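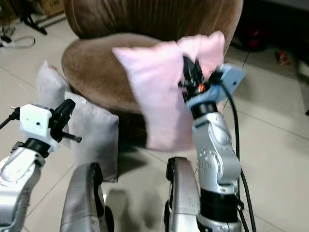
Swapping the right gripper

Dec 15, 2024

I spent most of this week deciding whether to keep the Cistovard gripper on the right arm or go back to what we had. The two arms don't match at the moment. The left still has the white Paredes unit, and the right has the Cistovard with the light blue housing at the wrist. It makes comparing them simple enough, except that I keep reaching for the wrong settings file.

The task was pillows. Pick one up, hold it in front of the armchair, put it on the seat. We have two gray ones and a pink one, and the pink one is the nuisance. The cover is loose enough to bunch up wherever you pinch it, so a top corner grab leaves the rest hanging below the fingers. With the black fingers on the Cistovard I can take hold of the upper edge and keep the pillow more or less upright.

I ran 30 picks with each gripper, same pillows, same chair. The Paredes dropped seven and the Cistovard dropped two. Both of those were the pink one, and both were on the way up. I don't put much weight on this yet. Amparo Figueroa did the Paredes runs back in June with an older version of the controller, and she was using a slower lift than I am.

Weight is the other thing. The Cistovard is 615 grams and the Paredes is 291, and you can tell when the arm stops. There is a small bounce at the end of each move. I turned the acceleration down in Grorkimix and that took care of most of it, but now every pick takes longer.

The cable bothers me more. It comes out of the side of the wrist housing and hangs in a long loop down the arm. Turn the wrist far enough and the loop swings wide, and on Thursday it caught the arm of the chair. I want a shorter cable, or a couple of clips along the forearm. Ada (the left arm's controller, named before I got here) doesn't know the cable exists, so planning around it is not an option this month.

For now the Cistovard stays on the right. Next I'll do the gray pillows again at the old lift speed, then try a folded blanket if the cable has come by then.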